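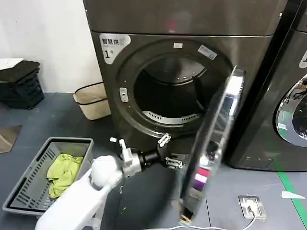 I read the question about being out in a senior building twice before answering, as I had the same one when we applied to Stakilholm. My partner and I moved in six years ago. Neither of us had lived anywhere with a shared laundry room since our twenties, and that turned out to be where we met most people. You stand in front of a dryer with a big 1 on its sticker and another machine stacked on top of it, and somebody asks whether your wife is coming down to help. I said I had a husband. She said hers never helped either, and then she asked which floor we were on.

I'm quoting the original post for the people who joined the list this month.

> Hello all. I am 61 and my partner is a few years older. We are
> on the waiting list for two places, Stakilholm and the Msimang
> building in Cunside. We have been together since long before we
> could marry and never did get around to it. At work I was out to
> maybe three people. My question is what to put on the forms.
> Msimang wants to know the "relationship to co-applicant" and
> there is a line for "other." He says put friend and sort it out
> later. I don't want to start that way. Has anyone here been
> through this? Did it change how you were treated?

To take the form first. Do not write friend. We know a couple in another town who did, and when one of them went into the hospital the building office would not talk to the other about the lease. It took weeks of letters to fix. Write partner. If the form has no box for it, write it in the margin and keep a copy.

Second, get the powers of attorney done before you move, health and financial both. We paid $300 for the pair and that included the lawyer's phone time. We are married now and still keep the papers in the kitchen drawer. A marriage certificate is not what people ask for at a front desk late at night.

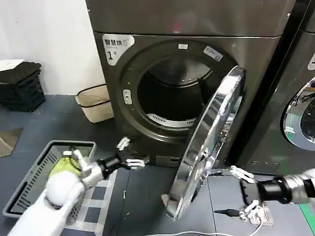 Dryer no. 1 and the lower edge of the unit above it.

As for how we were treated, mostly the same as everyone else. Stakilholm has 214 apartments, so there is every kind of person. One man on our floor stopped saying good morning after he worked it out. He still doesn't say it. The staff have been fine, with one exception – an aide who kept calling my husband my brother after being corrected. I wrote to the office and she stopped.

I can't speak for Msimang. The Fokus newsletter ran a piece on it in January, mostly about staff training, and I thought it was fair. Ask them directly whether the nondiscrimination policy names sexual orientation, and ask to see it on paper. They should be able to hand it to you.

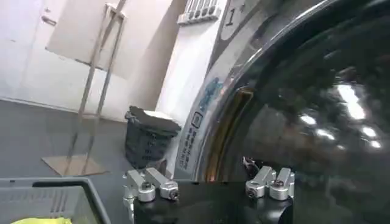 Washer door with the ceiling lights in the glass.

One more thing about your partner. Mine wanted to say friend too. He had been saying it for so long at work and to his family that the other word felt like picking a fight. I filled in the form and left it on the table for him to sign. He signed it two days later. I would give yours a little time if the deadline allows.

If you want to come and look at Stakilholm, write to me off list. Afternoons after 2:00 are best for us. Bring him along.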